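The Brollora hand grippers are finally on our order list, and I can't tell you how happy that makes me! They come as a pair, one for each hand, with a white marker plate on top and a cable that runs off past your wrist. Rehema Sang has been trying the set on household chores, and she says the bag jobs are her favorites - thin plastic is fussy stuff, after all.

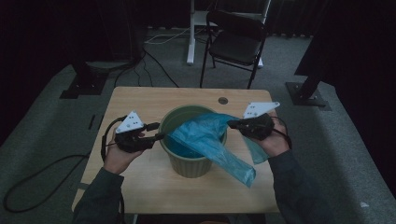
Working a blue bag at the rim of a bucket, one gripper to each hand.

The pair rents for $39 a day, or you can buy it outright for $2,809 with the Zollham carry case thrown in. Write to Horácio Sequeira if you'd like a set held for February, and do tell him which chores you have in mind.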